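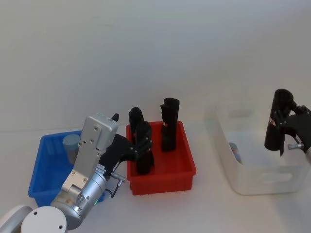 Page last changed: July

Search this guide Enter a word Go

Section 5. Setting up the sorting bins

By now you have a table with nothing on it, a condition that will not last. This section covers putting out the Onska bins, deciding what goes in them, and keeping it that way for longer than an afternoon. The bins come in blue, red and clear-ish white. The colors mean nothing until you give them a meaning, and you should do that before the first cylinder goes in.

Before you start

You need one blue bin, one red bin, one white bin, and the cylinders you plan to sort. If your set came from the Stemley warehouse, the bins arrive nested and will resist being parted. Pull straight up. Twisting feels like progress and bends the rims.

Caution: Do not pry nested bins apart with a screwdriver. We sell replacement bins, and we know why people buy them.

5.1 Placing the bins

1. Wipe the table. Crumbs under a bin make it rock, and a rocking bin knocks over whatever is standing in it.

2. Set the bins in a row with blue on the left, red in the middle and white on the right. Any order works in principle. The rest of this guide uses this one, and you will get tired of translating.

3. Check that the red bin is resting on its small feet. If it wobbles, turn it end for end before you blame the table.

4. Leave a finger's width between bins. Pushed tight together they look very smart, right up to the moment you lift one and its neighbor comes along.

Note: A plain wall behind the table helps. Busy wallpaper makes dark cylinders surprisingly hard to count, and you will be counting them in Section 6.

5.2 Assigning the colors

1. Pick one rule and write it down. The Ruawai layout, our usual suggestion, sorts by color: black cylinders in red, gray cylinders in blue, and white for anything you haven't made up your mind about.

2. Put one cylinder in each bin you intend to use, as a marker. It settles arguments faster than a label does.

3. Empty the white bin at the end of every session. Left alone, it becomes a drawer.

5.3 Loading

1. Stand each cylinder upright. Lying down, they roll to the lowest corner and gather there.

2. Fill from the back of the bin to the front. Reaching over a front row to fill a back row is how the front row falls down.

3. Lower each cylinder until it touches the bottom, then let go. In that order, please.

4. Stop while there is still room to get a grip on the one you want. The list in the back of the guide gives 13 as the limit for the deep bin. The shallow bins hold fewer, and optimism doesn't change this.

Caution: Don't carry a loaded shallow bin by one end. The walls are low and the cylinders know it.

5.4 If something looks wrong

A cylinder leans: There is something under it. Take it out and look.

A bin has crept out of line: Nudge it back by the base. Pushing at the rim tips it.

Everything is in the white bin: Return to 5.2 and read the first step again, slowly.

Spare bins are part 525. Slip-on Grekau liners are part 81 and fit the shallow bins only. They are also the part most often sent back by owners of the deep bin.

Filed under: Table Setup, Bins & Trays, Sorting

Contact Onska Parts Desk | © Onska | Back to top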